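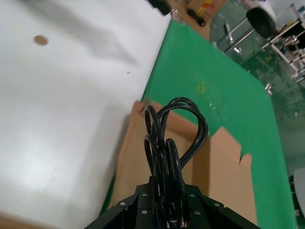
Teaching by doing is the oldest method of training there is, and I can see why people want it to work on machines. You take hold of the arm, or you sit with a pair of controllers, and you do the job while the machine records what your hands did. Do that often enough and the machine is supposed to pick it up. The jobs chosen are usually dull ones. A doubled-up bundle of black cable held in a gripper, with an open cardboard box next to it, is a fair picture of the sort of thing I mean. Any packer in Ullumthorpe could deal with it while talking about something else. My quarrel is with the word "supposed", and with the people who have stopped using it.

Last December I sat through a pitch from Gudico, who want to sell their system to the packing works at Larndale. They had recorded 559 demonstrations of one task, and that number came up a good deal. It was on the first slide and the last. I asked how many of the 559 had been thrown away before training, and how many different people had done them. The answer to the second was two. The answer to the first was that they would get back to me, and they haven't.

It matters who did the showing. Cable is awkward stuff. It springs, it catches on flaps, it sits differently every time you let go of it. A person handling it makes small corrections all the way through, mostly with the fingertips and mostly without thinking. Someone working a robot by remote control has no fingertips in the matter. They are watching and guessing, and what gets recorded is a skilled person doing the job badly through a machine. We then ask the machine to copy that.

Miroslava Sokol did this work for 6 months before going back to ordinary packing. She told me she got good at it, but what she got good at was the controllers. "I learned to do it the way the gripper likes," she said. "Slow, and always from the same side." She also learned which attempts would be kept. A clean pick with a straight path went in. A fumble followed by a clever rescue was often deleted, even though the rescue was the only part of her day that she thought was worth teaching to anyone.

I don't say the method is useless. It is far better than writing out every movement in code, and I've watched it produce arms that fold, stack and sort well enough to make me put my notebook down. Showing is a sensible way to get a machine started. What I object to is the jump from there to the claim that a firm's know-how can be poured into a robot by having somebody go through the motions for a few weeks.
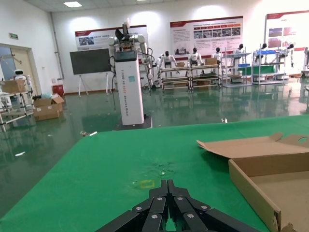 Know-how includes the days when things go wrong. At Larndale the cartons come from a supplier called Bednarek, and in damp weather the flaps won't stay back. Barbara Lis, who has run that line for 12 years, folds them the wrong way first and then the right way. No one taught her to, and she had never mentioned it until I asked why she was doing it. It would not have turned up in a training set recorded in a tidy room with a box placed on its mark. Somebody would have had to know it was there to be shown.

The usual reply is that you simply collect more. More rooms, more boxes, more hands. Perhaps so. But then I'd like the cost of all those hands put on the slide next to the cost of the robot, and I'd like to know what they are paid. Gudico quoted Larndale for 10 days of demonstrations by "existing staff", as if existing staff had nothing else on. Those are days when the line is short of its best people, who are meanwhile passing on a skill they will not be credited for.

And I would like to see the failures. Every video I have been sent shows a job going right. Give me an hour with no cuts, a carton with a crushed corner, and a cable that somebody else has coiled. Let a person who had no part in the training set the table. If the arm copes, I'll write that it coped, and Larndale can make up its own mind about the price.

Until then I would advise the works to keep its money and to spend a morning asking Barbara Lis what else she does with those flaps.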